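gear rig thread, day whatever. been meaning to write this up instead of just complaining in replies

ok so for anyone new – the job is small gears onto pins. ring plate with a hole in the middle, three pins, two arms. we drive the arms by hand through the whole thing, it all gets recorded, and the recordings are what the model learns from. Tumik pays, Clokgate stores, I lose feeling in my wrists

891 takes so far. that's takes recorded, not takes kept. please do not ask me about kept

(someone asked about kept. we threw out 51 in one go beacuse the clocks on the wrist cameras and the head camera had drifted apart. all good driving too. I went for a walk)

what makes a take "good" is the argument we have most. Yannick Chauvin wants them clean – straight to the gear, straight to the pin, done. Lech wants the fumbles left in. I was on team clean until October and now I'm mostly on team fumble

reasoning: if the model only ever sees perfect approaches it has no clue what to do two millimeters off. and it is always two millimeters off

so the current rule. miss the pin, back off, go again, KEEP IT. drop the gear and can still reach it, keep it. drop it and it rolls off the cloth, bin it

pics
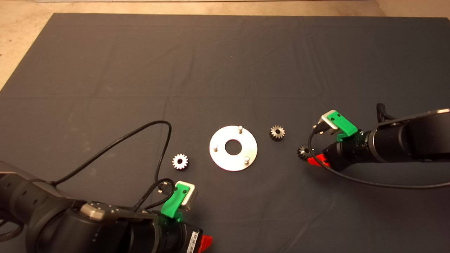
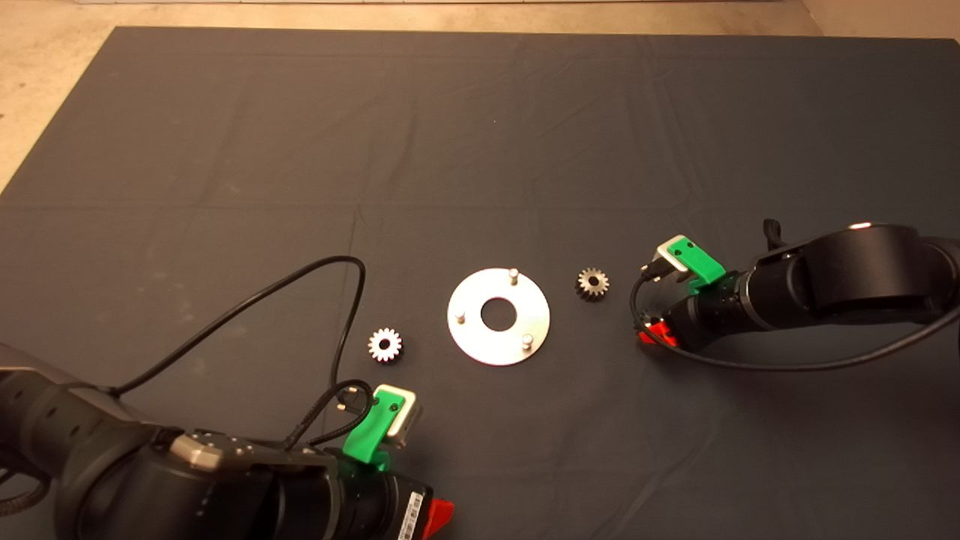
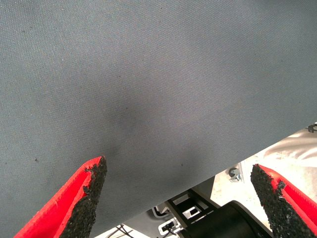

wrist view ^ the pads on those fingers have seen some things

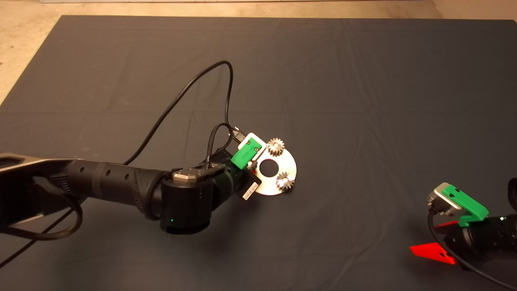
Trendport annex, back bay – 15 October 2020

right so. the gears. one bright, one dark is a nice start because the bright one blows out under our lights and the dark one half disappears into the cloth. annoying for us, useful for the model. I stopped trying to fix it

cloth is the dark gray one again. Lech Malinowski wants to iron it. I say leave the creases, move it a bit between batches, otherwise the thing learns "gear lives next to that fold line" and we all look stupid in the demo

we had exactly that with the previous plate btw. great numbers, everyone happy, somebody shifted the cloth a hand's width and it went for bare fabric. confidently. every time

things I now do before each batch, written down because I keep forgetting
– turn the plate so the pins aren't where they were last time
– swap which gear starts near which arm
– check both wrist views are really live and not a frozen frame (ask me how I know)
– open and close both grippers once
– cables. CABLES

cables deserve their own post. they loop all over the place, and if one snags mid take you get this little tug in the arm motion, and the model will learn the little tug. Collet sells some clip thing for it, Yannick has a tab open, the tab has been open for weeks

grip pads: the black rough stuff on the finger tips. it sheds crumbs. the edges go ragged and then your grip on a small gear changes and you don't notice till you watch takes side by side. we now note pad condition in the batch sheet, column 7, between "lighting" and "mood" (mood was a joke column, turns out it predicts take length better than anything else we write down)

q from replies: why two arms for a thing one arm could do

a: partly reach, the gears start on both sides of the plate. partly that the next task needs a real handoff and I'd like people to be decent drivers by then

q: how long to get good at driving

a: took me 6 sessions to stop overshooting. Lech got it in an afternoon and has been unbearable since

another thing that bit us – drivers have styles. Yannick comes in from above, I come in low and sideways. mix them fifty fifty and the early model sort of averaged the two and came in at a dumb angle neither of us would use. more data helped. tagging who drove helped more

labels are just: batch, driver, which gear first, outcome, free text. the free text is where all the good stuff is. current favorite entry, in full: "gear fine. me not fine"

todo for tomorrow, new pads on both arms, recheck the clocks, then a batch where we start with a gear already on the wrong pin and have to move it. no idea how that one goes, I'll add to the thread

also if anyone has a foot pedal for start/stop recording that doesn't double fire, tell me which one. both my hands are busy and I keep ending takes with my elbow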